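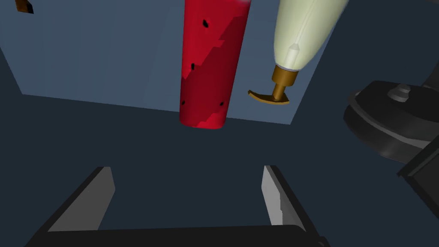
Red and cream in a computer rendering.

The Long Wait for a Window

By Nasrin Dehghan
October 2, 2020

Azadeh Ghasemi keeps a paper calendar on the wall of her shop in Rikcombe, the big kind the feed store gives away, and if you ask her how the year has gone she will walk you over to it before she answers. June is mostly crossed out. So is everything after it, in three colors of ink, with arrows running from one week to the next where a job slid because the windows didn't come.

"I used to tell people three weeks," she says, and then she laughs and goes looking for the coffee.

Ghasemi has been replacing windows and doors in old houses for 16 years, and she is the sort of contractor who remembers your dog's name and the exact spot where your sill was rotten. What she can't do, this fall, is tell you for certain when your new sash is going to arrive. Her last big order, for a farmhouse out past Cullell, took 30 days longer than the paperwork promised, and the family had already taken their curtains down (they ended up putting them right back up again, poor things, and who can blame them).

You hear much the same from the other small outfits in the county. The phones are ringing plenty. People have been home all summer, looking at the same drafty bedroom, and they would like something done about it before the cold sets in. It's the glass and the frames that hold everything up.

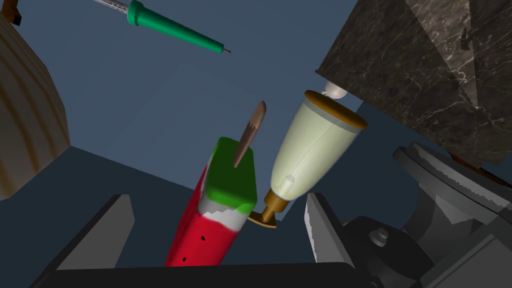
Fixing what's there

So some of them have gone back to an older line of work, and that is repair. Saeed Sadeghi, who runs a two-bench shop called Parsa behind the old creamery, takes out tired wooden sashes, brings them home in the van, and puts in new cord and putty and whatever else they need. He charged $900 for the front of a bungalow last month, and he'd be the first to tell you he spent too long on it.

"The wood in those is better than what I can buy," he told me, running his thumb along a rail. "I get attached to them, and then I'm here until supper."

I spent most of a morning with him and I can't say I learned to glaze a window, but I did learn that putty wants to be warm in your hands first, and that you should never, ever rush the corners.
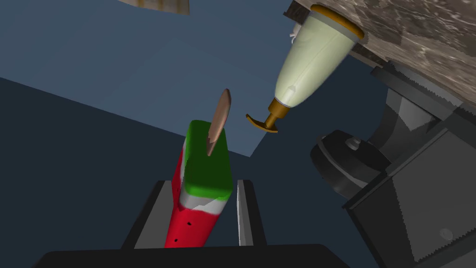
Repair doesn't suit every house, of course. Mahtab Alipour bought her place with vinyl units whose seals had failed, and there wasn't much to save. She signed with Ghasemi, paid her deposit, and taped plastic over the worst of them while she waited. She has been good about it, on the whole. What helped, she says, was getting a call every Friday even when there was no news to pass along.

Ehsan Moradi, an estimator across the county line, has changed his contracts to suit the times. He no longer writes down a start date at all until the boxes are in his garage and he has opened every one and measured it himself — he got burned in the spring by a patio door that came hinged on the wrong side. A couple of customers walked away over that. Most of them signed anyway, and one brought him a pie.

Back in Rikcombe, Ghasemi was on the phone again when I stopped in to say goodbye. The farmhouse had two windows left to go, and she was penciling them in for the following week, in pencil this time, over the ink.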